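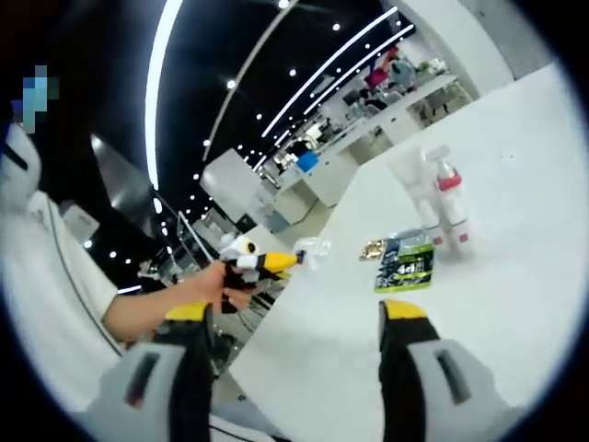
Wrappers and bottles on a white sorting table at the Drundgate site.

Drundgate light packaging line moves to table sorting

Apr 27, 2021

The Drundgate packaging recovery site has moved its light packaging work to flat tables, site operator Nulineck said. The change covers clear film bags, foil wrappers, small printed packs and plastic drink bottles. Heavier material stays on the existing line.

Under the new procedure, items are laid out on a white surface and handled one at a time. Clear film is taken first. It clings to other items and is hard to see once it slides under a bottle. Foil follows, then printed packs, then bottles. Caps stay on through this stage and are removed at the baling station in the Mok building.

Nulineck has set up 7 tables in the open hall, 3 of them assigned to film and foil only. The remaining tables take mixed input. Each shift is scheduled to process 2,000 items, with a sample from every table weighed and logged before the bins are changed.

Transparent bottles have been the main source of sorting errors, according to the operator. Against a pale table top the body of a clear bottle gives little contrast, and workers tend to go by the cap or the printed marks. A darker mat will be tested on one of the mixed tables, with results compared against the plain white surface.

Film bags will be flattened before they are placed in the bin. Crumpled bags trap air and fill a bin well below its rated weight. Foil is binned as found.

Sorted film and foil will be shipped to the Floden depot. Bottles remain at Drundgate for baling. The table procedure runs for 3 months, after which Nulineck will publish the error rates by material.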